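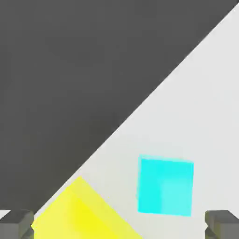 1/
Fourteen years of packing mixed pallets at Nirstead and my working day now involves a cyan cube and a yellow block that don't exist. A thread, as my break is long and the canteen is shut.

2/
Background for the newer followers. Nirstead is a distribution shed. Things arrive in big boxes, we put them in smaller boxes, and they leave. Shampoo, dog chews, replacement mop heads. If you have ever opened a parcel and found a mop head wedged in at a clever angle, you're welcome.

3/
In spring, management bought an arm from Zotberg for the small goods bench. It came with software called Citex and a laminated sheet saying WELCOME YOUR NEW COLLEAGUE. Someone drew a moustache on the sheet within the hour. I have my suspicions and I share a surname with one of them.

4/
Before the arm is let near real stock it has to practise on a computer. Grey-white table, dark background, plain blocks. You look down past the two fingers of the gripper at whatever is on the table. It has all the atmosphere of a dentist's waiting room after the magazines have been taken away.

5/
They needed two packers to "supply domain knowledge". I put my hand up as the training room has a radiator. Mirela Queiroz from returns put hers up too, for reasons she describes as "the radiator".

6/
So what do we do? We steer the fingers with a handset and pick up a block. Then the table resets with the blocks somewhere else and we pick up a block again. Each go is saved as a demonstration and the arm learns from the pile.

7/
A full set is 600 demonstrations. I did not know that when I was admiring the radiator.

8/
The first thing you find out is how much your hands were doing without telling you. I can pick up a bar of soap while arguing about overtime. Getting two square grey fingers either side of a cube, level, without clouting the block next to it, took me most of a morning and some language.

9/
Take the picture up top. Yellow is big and close, tucked up by the left finger. Cyan is further back to the right with a bit of clear table between them. Both sit in the gap between the fingers. Which one do you go for?

10/
My answer, as a packer: the near one, obviously, get it out of the way. Mirela's answer: the far one, as you've got room to come down on it. We discussed it for long enough that Washington Fontes had to come over.

11/
Washington is from the Zotberg end and has been with us since the arm was a crate. Nice man. Wears a body warmer indoors. He said both answers were fine as long as we were consistent. Anybody who has worked a bench with Mirela and me will know this was the wrong thing to ask for.

12/
We settled on her way for the mornings and mine after lunch. Washington closed his eyes for a bit, then wrote it down.

13/
Things I've been asked since starting, by people on the floor:
Is it taking our jobs
Is it true you sit down
Is there a kettle in there
Can you make it do the mop heads

14/
Taking those in reverse. Mop heads: no. It is a long way off mop heads. A cube has flat sides and stays where you put it. A mop head is basically an animal.

15/
Kettle: yes, and I'm not giving out the door code.

16/
Sitting down: yes, and I was smug about it for a week. Then my shoulders started. On the bench I walk all day and my feet hurt. In the training room I hold a handset and stare, and everything from the ears to the elbows hurts. I've asked for a better chair. I've been sent a leaflet about chairs.

17/
Jobs. All right.

18/
What we've been told: no redundancies on small goods this year, and the arm gets the Quintana line first. That's the travel-size bottles, and I'll be fair, I won't weep. The Quintana line is the same bottle into the same carton, 715 cartons a shift, and it did for my wrist two winters ago.

19/
What we haven't been told is what happens to the two agency places that used to open up on that line every December. I asked in the briefing. The answer had "flexible" in it twice and "journey" once, so I've put it down as a no.

20/
That's the bit I keep chewing on. My job has changed into something warmer and duller and pays 60p an hour more. The lad who'd have come in for the Christmas rush and been kept on, which is how I got in, won't know there was a job he didn't get. He won't be at the briefing to ask about it.

21/
I said this to Washington and he didn't try to talk me out of it. He said he'd worked nights in a bottling plant before all this and that half of what he knows about grippers came from clearing jams. Then he asked if I could redo 114 of my demonstrations.

22/
114! On the afternoon ones I'd been coming in fast and tweaking it at the last second. Works a treat if you're me. The arm picks up the tweak as well, so in the test runs it came down beautifully on a cube and then gave a little shimmy before closing.

23/
I've watched that shimmy back many times. It's mine. I do it with parcels, I do it parking the car, my dad did it hanging wallpaper. There is now a machine in a shed that does it too, or did until Washington made me take it out.

24/
Mirela says this is the nearest I'll get to an inheritance. She has had none sent back, and mentions it roughly as often as other people breathe.

25/
Something that did surprise me: people have started asking us how we do things. Fourteen years, and the only question I ever had from upstairs was how many. Now there's a weekly meeting where somebody with a laptop wants to know how I can tell a carton's going to burst. (It goes a bit quiet when you lift it. No, I can't put that in the form. I have tried to put it in the form.)

26/
I'd have liked that meeting before there was an arm to pay for. We told them about the conveyor height for years. It was raised last month for the arm's benefit, and now everyone on that side has stopped stooping. Thank you, arm.

27/
A few have asked whether practising on pretend blocks is any use when the real stuff is bottles. I asked the same. Washington's line is that you start with shapes so it learns to line up and close, then bring in the awkward things, then do it all over again on the actual bench, where the light is bad and the cartons are dented.

28/
And the sim is very clean. No dust, no tape ends, no label stuck to the underside of anything. If I could move into it I would, though I gather there's only the one table.

29/
You do get oddly fond of the blocks. The cyan one is a pleasure. The yellow one I find a bit much when it's right up close and looming at you. Mirela has asked me to stop saying "looming" into the comments box as someone has to read those.

30/
Somebody on the floor has put up a tally of arm versus humans next to the clocking-in machine. The arm has no score yet as it hasn't packed anything. It's still ahead of the night shift, according to the night shift.

31/
Practical bit, for anyone whose place is about to get one of these. Ask who gets the training work and what it pays, and ask before anybody volunteers. We sorted ours out three weeks in and had to argue for the back money.

32/
Ask what happens to your recordings as well. Ours stay with the site for use on this arm, in writing. The first version of the form said "and affiliated deployments", which Mirela read out loud, slowly, twice, until it was taken out. Bring a Mirela.

33/
And get somebody from the bench in the room when they choose where it goes. The original plan had ours standing in front of the first aid box.

34/
Reply to the person asking if I'd go back to packing full time. Some afternoons I would. I miss the noise a bit, and I miss finishing something. You pack a pallet and it goes off on a lorry. You finish a demonstration and the table goes blank and hands you two more blocks.

35/
Reply to my sister: no, I can't bring it home to do the dishwasher.

36/
Break's over. I've got the last of the redos to get through, and it's gone two, so we're on my way of doing it. Near block first. Mirela is already sighing.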